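How a Robot Learns to Stack Blocks by Copying

You probably learned to stack blocks before you could talk. For a robot, the same job is hard. It has to find a block, close its fingers on it, lift it, and let go in the right spot.

At the Gulow lab, a team led by Pichit Khamphan wanted to know how many times a robot needs to be shown a job before it can do it alone. They call the study Tratport.

What the robot works with

The robot has two arms, and the arms do not end the same way. One has a black hand with long, jointed fingers. The other has a gripper, a simpler tool that pinches. The blocks are small painted wooden cubes in red, yellow and green. Their paint is chipped at the edges.

A small camera near the gripper gives the robot a close look at its own fingers and whatever is between them. Grabbing a cube squarely is not easy. If the fingers close on it at an angle, the cube tilts.
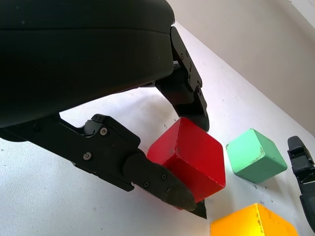 Learning from examples

Nobody wrote the robot a list of rules such as "move left, then down." A person guided the arms through the job again and again, and a computer saved everything. It saved what the cameras saw and how each joint moved. One saved try is called a demonstration.

Daniyal Warraich and Tracey Gosling recorded 2000 demonstrations in June. Then a computer program searched them for patterns. It learned which movements usually go with which camera pictures. Scientists call this imitation learning. To imitate means to copy.

The stack always begins on a black square on the table. A second camera looks down from higher up, so the robot can see both arms and the stack together. The wrist camera is good for small details, but it can miss the rest of the table.

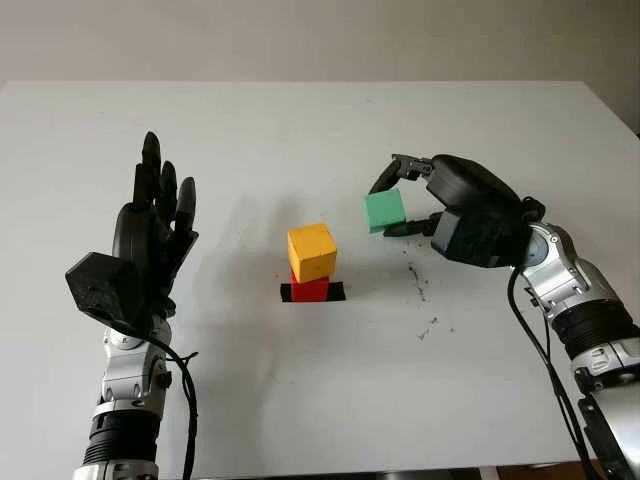 The green cube in the gripper, with yellow already on top of red.

What the team found

The team trained the program two times. The first time, it got only the pictures from the high camera. The second time, it got pictures from the wrist camera too. Each version was then tested with the same starting positions.

With both cameras, the robot finished 31 more stacks than it did with one. Most of the extra stacks came from better grabs. With only the high camera, the gripper often hid the cube at the moment the fingers closed — a bit like trying to pick up a coin with your hand in the way.

Open fingers matter as well. Before each grab, the gap between them has to be wider than the cube, and the robot has to line that gap up with the cube's sides.
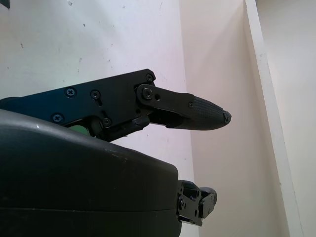

The robot still makes mistakes. Sometimes it lets go too early and the top cube slides off. It also has trouble with cubes that are a different size from the ones it practiced with. Khamphan's team plans to add 2 new sizes next and record more demonstrations with those.

Words to know

Demonstration: one saved example of a job being done.
Gripper: a robot tool that holds things by pinching.
Imitation learning: learning a job by copying examples of it.
Joint: a place where two parts meet and can bend or turn.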